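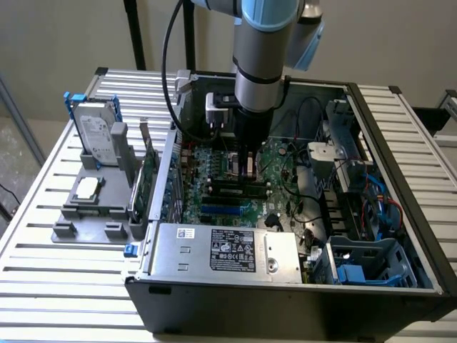

Can a Robot Take Your Old PC Apart Yet?

Sort of. Readers keep asking which chores they can hand to a machine, and my answer for laundry is still a sigh. Stripping a dead desktop is more promising. Everything inside was made to come out, and a motherboard never wriggles like a fitted sheet.

Tips worth stealing from the machines, even if your only gripper is your hand:

1. Lay the tower on its side. Gravity is free help, and arms of any kind do better reaching straight down.

2. Give each part a parking spot. A fixture with slots for the drive, the card and the processor beats my system, a cereal bowl. An egg carton does for screws.

3. Unplug it, then hold the power button for 11 seconds. Leave the power supply itself closed.

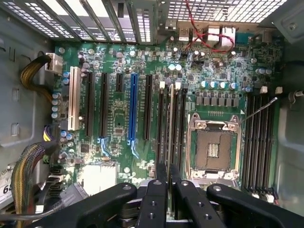
4. Once the processor is out, keep everything away from the socket. Those contacts bend if you look at them crossly, and a black robot finger is no gentler than yours.

5. Memory comes last in my house. Open the latches, lift straight up, hold the stick by its edges.

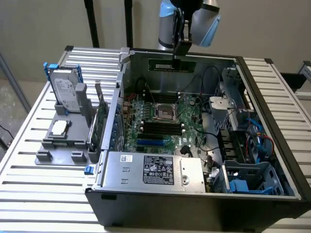 Gripper over a memory module, drive and processor already parked at left.

Thijs Verbeke, who fixes computers in the shop below me, charges 60 dollars for a teardown and is not losing sleep. Cables are his job security - they flop, they snag, and no two towers route them alike. Ask me again in March.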